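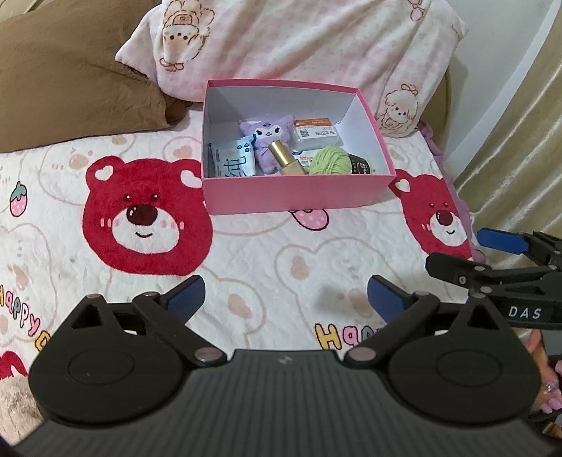 Two Weeks With the Grerko Hand Grippers

I teach robots to put things away. Or I try to, anyway – mostly I record myself putting things away, over and over, and somebody else's model learns from it. For the past year I've been doing this with a remote control rig from Lundach, and when my friend Farah Sinaga offered to lend me her pair of hand-held grippers and the Grerko recording software that she runs them with, I cleared my evenings and said yes please!

First, the feel. If you've only ever driven an arm with a joystick, picking up a plush toy with one of these is a treat. You squeeze, the two fingers come together, you have the toy. My first job was packing and unpacking a pink cardboard box on the bed, with a Kuromi-looking plush, a ball of light green yarn and a few little packages to deal with. On the Lundach rig I'd get through that job maybe twice before I wanted a nap. With one gripper in each hand I recorded 139 clean takes in four evenings (and I kept stopping for snacks).

The textured blue finger pads are the best part. They grab cardboard and soft stuff equally well, and I hardly dropped the plush at all. Yarn is fussier. Pinch the ball too gently and it rolls off, pinch too hard and you pull up a strand and drag the whole thing along like a kite. The shiny gold cylinder also took me a while, and I ended up going slower and tilting my wrist more.

Now the grumbles. These are chunky! Two of them over one small box is a crowd, and I bumped my own knuckles more than once until I learned to bring the right one in at a slant. My forearms were sore after 50 takes in one sitting. I have long nails and the handle was fine with them, but I'd want to try the grip with bigger hands before promising anything to anyone.

The software is okay. It syncs left and right by itself, which saved me so much grief, but the review screen is slow, and deleting a bad take means three clicks and a pop-up every single time. I lost 19 takes to a full memory card with no warning at all. Farah says the July update was supposed to fix that. It did not fix that.

Would I give up remote control completely? No, I still want the rig for checking what the real arm can reach, and my wrists bend in ways it can't. But for soft, messy, household kinds of tasks I'd grab these first. Four stars out of five, and Farah is getting them back next week, sadly.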